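Day nine of teaching a robot to pick things up by doing it myself, very slowly, with a gripper in my fist. Mum still tells people I work in computers.

The idea is simple enough. You hold the fingers, you do the job, the recording goes off to be learned from. So far the main lesson is that I'm quite clumsy.

Réjean Fortin wants 2000 good goes at this table by May. We have 698. I've stopped doing the sum.

Things in crinkly plastic are the worst. You think you've got hold of the sponge and you've got hold of the bag.
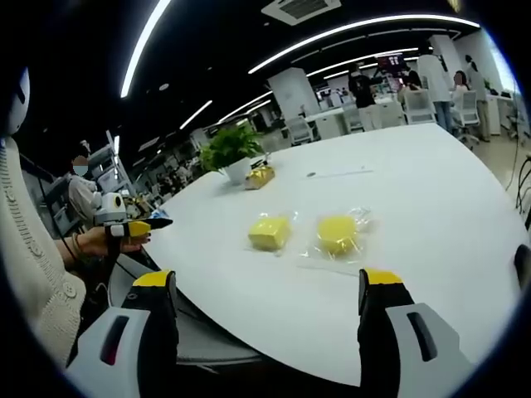 Same white table, gold foil box this time:

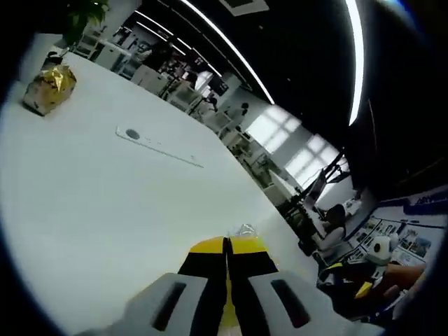 Brock Lavoie: Why not just drive the arm by remote control and skip the puppet show?

Tried it. On the remote I took so long over one grab that my tea went cold. With the gripper in my hand I can feel the thing slip, and I fix it before I've thought about it – that little fix is the bit we want copied.

The downside is that it copies everything else too. I hover before I close the fingers. I've always hovered. Last week the arm ran its first try off our recordings and it hovered as well, like someone choosing a biscuit in company.

So the new rule is no dithering. Go in, close, lift, put down, let go. If you fluff it, say so and bin the take.

I've binned two since I started typing this.

Back to the sponges – my wrist has asked for a transfer.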